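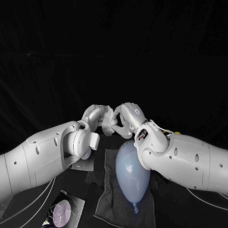

Home | Reviews | Kitchen | Garden | Party | Contact

Grisholm balloon hand pump: a month of hard labor

7/7/20

I bought the Grisholm in June, after my sister's anniversary party, where I blew up most of the decorations by mouth and then had to sit in the laundry room until the walls held still. Never again, I said, and went shopping.

The pump is a plastic tube with a handle, and the handle goes in and out. It pushes air on both strokes, a feature the box mentions on every side, including the bottom. I had my doubts, but it does. A regular party balloon takes 6 full strokes if you like it firm and four if you have a nervous dog. I have a nervous dog.

The nozzle is the best part. It tapers, so the neck of the balloon slides on and stays put while you pump with the other hand. My old Lynch pump had a nozzle shaped like a pencil eraser, and every third balloon would leave it at speed and go behind the refrigerator. With the Grisholm I lost a couple in the whole first bag, and one of those I let go on purpose.

Now for the complaints. The handle squeaks. It starts as a small squeak, the kind you could live with, and by the end of a bag it sounds like a goose being told bad news. A drop of dish soap on the shaft quiets it for an afternoon. The instructions say never to use oil and don't say what to use instead, which is a cruel thing to do to a customer.

The second complaint is my thumbs. A pump gets the air in, but you still have to tie the knot. The Grisholm comes with a tying tool, a flat bit of plastic with a slot in it and a diagram that shows two hands doing something I couldn't follow with three. I gave it a full evening. I now own a very nice plastic bookmark.
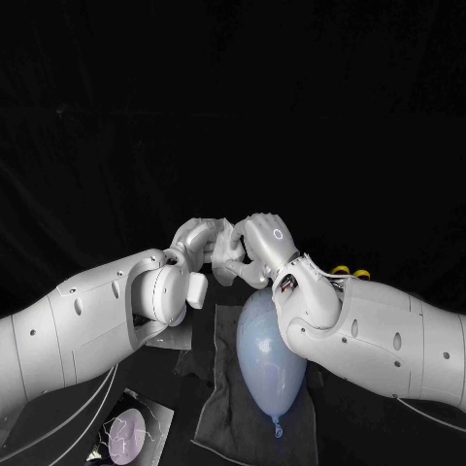
Irena Bielecka wrote in to say that the tying tool is fine and I had it upside down. You wrap the neck twice around the narrow end, tuck the lip through the slot, and pull the whole balloon away from you. She ties a whole bag that way before the coffee is ready, and she'd like it known that the Urnen tool is the same thing in green for more money.

So I went back and tried it Irena's way. She's right, and I'd like some credit for printing it. The knot comes out small and tight, and my thumbs have stopped filing grievances. It still takes me a while to get the lip through the slot, and the balloon gets a say in the matter.

How long will it last? The box promises 3,000 balloons. I have no plans to check. The handle has a little play in it after a month, and the cap on the end unscrews itself if you get excited. Tighten it every so often or the plunger comes out in your hand and you look like a man who has just won a very small sword fight.

Should you get an electric one? If you're building arches for a living, sure. The Dovavau I borrowed last year filled a balloon in the time it takes to blink, and was loud enough that the people next door came over to ask about it. For birthdays and the occasional retirement, the hand pump does the job and lives in a drawer.

I'd buy the Grisholm again. I'd buy soap at the same time.

Recent reviews
Paper streamers that claim to be fireproof
Lynch folding card table, one year on
Cake stands with lids
Urnen helium weights
Tape that won't take the paint off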